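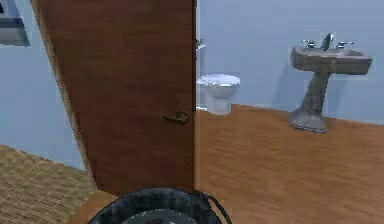

第4章　遠隔操作による作業の教示(ドアの課題)

Plilotent 取扱説明書　操作者用
Jaltow 教示ソフトウェア部　改訂日 2024年10月14日

4.1　この章の内容

この章では、シミュレーター Plilotent の中で、移動ロボットにドアの開閉を教える手順を説明します。操作者は操作器 Kelach を手で動かし、ロボットはその動きに従います。記録した動作を、この説明書では「教示データ」と呼びます。一回の開始から終了までの記録は「一試行」と呼びます。

第3章の接続と校正が終わっていることが前提です。まだ終わっていない場合は、先に第3章を行ってください。実機へデータを移す方法は第7章にあります。

課題の場所は、標準で付いている住宅モデル Torvik の浴室です。寝室や台所のドアを使う場合も操作は同じですが、4.6 の表の値は浴室のドアだけに有効です。

4.2　準備するもの

・Plilotent をインストールしたパソコン
・操作器 Kelach 一台、および付属の USB ケーブル
・フットペダル(記録の開始と停止に使います。キーボードのスペースキーでも代わりになります)
・空き容量のあるディスク。画像を含めて保存する場合は、一試行で 40 MB を使います

注意　USB ハブを通して Kelach を接続しないでください。力の表示が遅れることがあります。

4.3　場面を読み込む

1. Plilotent を起動し、「場面」メニューから「Torvik」を選びます。

2. 部屋の一覧で「浴室・入口」を選び、「読み込む」を押します。初めて読み込むときは、材質の計算のために時間がかかります。画面の左下の表示が「準備完了」になるまで、操作器に触らないでください。

3. 「初期状態」の欄で、ドアの開き方を選びます。「閉」「半開」「全開」「不規則」の四種類があります。最初の練習には「半開」をお勧めします。取っ手を下げる動作が必要ないので、腕の動きだけに集中できます。

4. 「視点」の欄で「ロボット」を選びます。半開の状態では、茶色のドアの板が視界の左側を大きくふさぎ、その右に便器の一部と洗面台が見えます。レバー式の取っ手は、板の右の縁に近い所にあります。見え方が大きく違うときは、ロボットの開始位置が変わっている可能性がありますから、「位置を戻す」を押してください。

5. 乱数の種を入力します。見本の試行と同じ条件で練習したい場合は、2567 を入れてください。空欄のままにすると、読み込むたびに違う値が使われます。

補足　表面の描き方は簡略にしてあります。床の木目や洗面台の石のような模様は、接触の計算には使われていません。摩擦の値は「材質」の画面で別に設定します。

4.4　操作器とロボットを合わせる

1. Kelach を机の上に置き、操作者の正面に向けます。

2. 操作器の握りを中央の位置に持って行き、そのまま三秒間静かに保ちます。ランプが緑に変わります。

3. 画面の「連動」を押します。この時から、握りの動きがロボットの手先に伝わります。

4. 握りを前、後、左、右にゆっくり動かして、手先が同じ方向に動くことを確かめます。方向が逆の場合は「連動」を解除し、「座標の基準」を「視点」に変えてから、2 からやり直してください。

5. 「動きの倍率」を設定します。初めての方は 0.5 にしてください。慣れた後も、取っ手に近づく部分では 1 より大きい値を使わないことをお勧めします。

注意　連動中に「視点」を切り替えると、手先の方向の感覚が急に変わります。切り替える前に、必ず連動を解除してください。

4.5　ドアの動作を教える

一試行は、接近、接触、移動、離脱の四つの区間に分けて記録されます。区間の境目は、握りの横にある小さなボタンで操作者が入れます。

1. フットペダルを一回踏みます。画面の右上に赤い丸が表示され、記録が始まります。

2. 【接近】手先を取っ手の手前まで動かします。まっすぐ進むよりも、少し右から回るように近づくと、板に当たりにくくなります。取っ手の手前で一度止まり、ボタンを押します。

3. 【接触】手先を開き、レバーの部分をはさみます。握りの引き金をゆっくり引いてください。画面の力の棒が黄色の範囲に入れば十分です。初期状態が「閉」の場合は、はさんだ後に手首を回してレバーを下げ、そのまま保ちます。終わったらボタンを押します。

4. 【移動】ドアを目標の角度まで動かします。取っ手は円を描いて動きますから、手先も円に沿って動かす必要があります。まっすぐに引いたり押したりすると、はさんだ所が滑って外れます。台車が必要な場合は、左手の小さい棒で台車を動かしながら、腕を遅れてついて行かせるようにします。目標に着いたら、ボタンを押します。

5. 【離脱】引き金を離し、手先を取っ手から離します。手先が十分に離れるまで、台車を動かさないでください。

6. フットペダルをもう一回踏み、記録を止めます。保存するかどうかを聞く画面が出ます。

注意　移動の区間で力の棒が赤になったときは、無理に続けないで、握りを少し戻してください。赤の状態が続くと、Plilotent は試行を自動的に停止します。停止した試行は「中断」の印が付いて保存され、学習には使われません。

補足　途中で迷って手を止めても、試行を捨てる必要はありません。止まっている時間は、後で「停止部分を短くする」の機能で取り除くことができます。ただし、取っ手を一度放してつかみ直した場合は、別の試行として記録し直すほうがよい結果になります。

4.6　設定値

浴室のドアの標準値は、次のとおりです。変更した場合は、教示データの備考欄に書いてください。

項目　標準値
記録の周期　毎秒 40 回
目標の角度との許容差　2 度
手先の力の上限　26 N
一試行の最大の長さ　1000 フレーム
ドアの重さ　標準
取っ手のばね　弱

記録が最大の長さに達すると、ペダルを踏まなくても停止します。標準の周期では 25 秒です。時間が足りない場合は、まず接近の区間を短くすることを考えてください。移動の区間を急ぐと、動作が荒くなります。

4.7　教示データを確かめる

1. 「試行の一覧」を開き、確かめたい試行を選びます。

2. 「再生」を押します。再生では操作器は使いません。連動が残っている場合は、解除を求める文が出ます。

3. 次の点を見てください。
・手先がドアの板や枠に当たっていないこと
・接触の区間の最後に、レバーをはさんだままであること
・移動の区間で、手先と取っ手の間にすき間ができていないこと
・区間の印が四つとも正しい場所にあること

4. 区間の印がずれているだけなら、時間の線の上で印を左右に動かして直せます。動作そのものは編集できません。

5. 問題がなければ「採用」を押します。採用した試行だけが、第6章の学習に送られます。

同じ開始位置の試行ばかりを集めると、ロボットは少し違う位置から始めたときに失敗しやすくなります。26 試行を一組として、一組ごとに「開始位置の広さ」を一段ずつ上げてください。初期状態も、練習が終わったら「不規則」に変えます。

4.8　うまく行かないとき

取っ手をつかめない
手先の向きを見てください。レバーは短い水平の棒なので、手先の二本の指が上下に並ぶ向きが合っています。左右に並ぶ向きでは、指の先が板に当たって奥まで届きません。

手先が取っ手の位置より遠いのか近いのか、分からない
「補助の表示」で「影」を入れてください。手先の真下と正面に薄い影が出ます。この影は記録される画像には入りません。

ドアが動かない
初期状態が「閉」のときは、レバーが十分に下がっていない可能性があります。「半開」のときは、台車が板に触れていないか、上からの視点で調べてください。

ロボットの動きが遅れる
画像の保存を「後で書き出す」に変えます。それでも遅れる場合は、ほかのソフトウェアを終了してください。

再生の結果が記録のときと違う
場面を読み込み直すと、乱数の種が変わることがあります。試行の備考欄にある種の値を入力して、もう一度再生してください。材質の設定を変えた後も、同じ結果にはなりません。

ペダルを踏んでも記録が始まらない
「連動」が入っているかどうかを確かめます。連動していない状態では、記録は始まりません。

4.9　終了するとき

1. 握りを中央に戻し、「連動」を解除します。
2. 「試行の一覧」で、未確認の試行が残っていないか見ます。残したまま終了しても、データは消えません。
3. Plilotent を終了してから、Kelach のケーブルを抜きます。

注意　一月に配布した版では、終了の前にケーブルを抜くと、最後の一試行が失われることがあります。この版をお使いの場合は、2章の方法で更新してください。

引き出しの課題については、第5章を見てください。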